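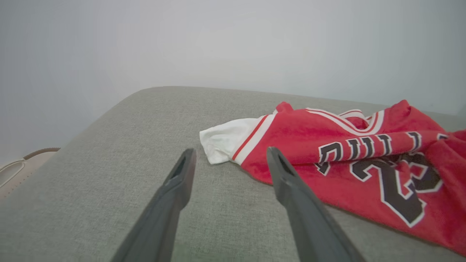
Figure 2. Upholstered seat, gray, against a pale wall.

4.2 What the letters said, and when they came

We turn now to the letters themselves, which took up far more of our winter than we had planned, and which we grew rather fond of in spite of their subject. The Ganbridge archive holds 2,721 files in which a patient or a relative complained that a broken bone had been missed at the first visit. Of these, 1,349 contained at least one written reply from the hospital, and it is those replies that we read in full, twice, with Stepan Tkachenko doing the second reading without sight of the first set of notes.

Our main question was a simple one. Did the person who wrote back say plainly that the break had been missed? In a good many replies it was very hard to tell. The word "regret" was everywhere, usually attached to the patient's feelings or to the length of the wait, and only now and then to the missed X-ray finding itself. We had to go back to our coding guide several times over this point — the guide, adapted from the one Kanagaratnam used for medication errors, had assumed that an apology would be easy to spot — and in the end we split the category in two, so that an apology for the error and an apology for the experience were counted apart.

Timing mattered as well, though in a way we hadn't looked for. Families whose first reply came quickly but said little were, judging by their later letters, angrier than families who had waited longer for a full account. Many of them wrote again within days, often asking the same question in nearly the same words, and a few copied out their own first letter by hand and sent it back. We don't want to lean too hard on this, as the dates on the older files are patchy and some envelopes were stamped long after the letter inside was typed.

We also asked 20 of the letter writers whether they would look over our reading of their file, and were touched by how much care they put into it. Several corrected us on small things, such as which wrist it was or who had driven them to the clinic, and more than one felt we had been too generous.

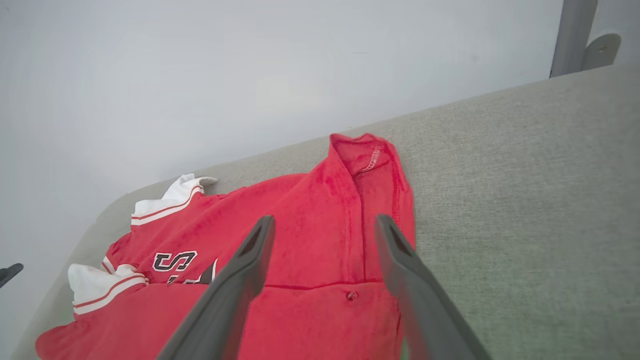

Ottilie Kuster wrote in the margin of her copy that we had marked her reply as a full apology when, to her mind, it was no such thing: "They said sorry I was upset. I was upset because my ankle was broken and they sent me home." We changed the code for her file, and then went back through every other file where the same form of words appeared. The revised counts are the ones used in the rest of this section.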